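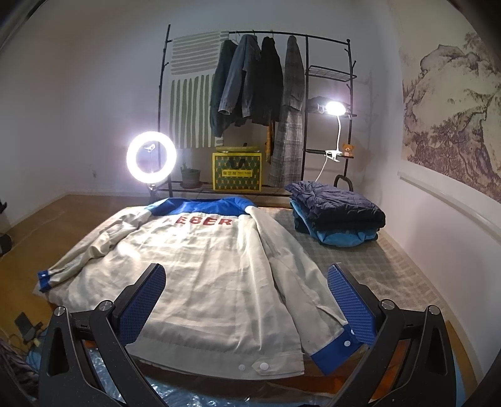

The open day at Grinico ran for most of an afternoon in October, and the folding demonstration was the only part of it worth the train fare. The talks were about scale. The demonstration was about one jacket, one bed and a hand-held gripper, and it said more about the state of household automation than any of the slides did.

My position is simple. Clothes handling is being sold as a motion problem, and it is mostly a contact problem. The arm can go where you tell it. What it can't do yet is know how much fabric it has between its fingers when it gets there.

Grinico collects its training data with a gripper carried by a person, in a furnished room, among ordinary belongings. I think this is correct. The Uvgate group still does most of its work on a bare table with one towel under flat light, and publishes good numbers. A jacket with snap cuffs and lettering across the back does not behave like a towel. The sleeves have to be brought in first, the collar is stiffer than the body, and the wrinkles that matter are the ones at the seams. The Grinico plan calls for 2,000 recorded folds before any policy is trained, and I would rather have those than ten times as many from the table.

Thiện Hứa, who led the session, was asked why they had not started with a full arm. His answer was that the operator's wrist is cheaper and already calibrated. Fair enough, although it hides a cost. A person corrects a bad grasp without noticing — a slight roll, a little more squeeze — and the correction goes into the data unlabeled. Of the 17 questions put to him, only 2 touched on this, and neither got a full answer.

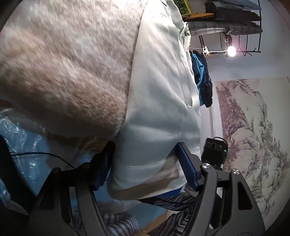 Blue textured pads closed on a mint-green cloth at the Grinico open day.

The pads deserve more attention than they got. Textured faces hold thin cloth well, but they also make it easy to take two layers when you wanted one, and a fold near a hem is exactly where that happens. The Đinh pad, which has a softer face, was mentioned once and not shown. A side-by-side comparison on the same garment would have been more useful than the third talk.

Sernmont has promised a folding product for rental apartments within three years. I don't believe the date. I would believe it sooner if they published failed grasps along with the good ones, sorted by fabric and by number of layers. Grinico says it keeps its failures. It should release them.

41 shares
6 comments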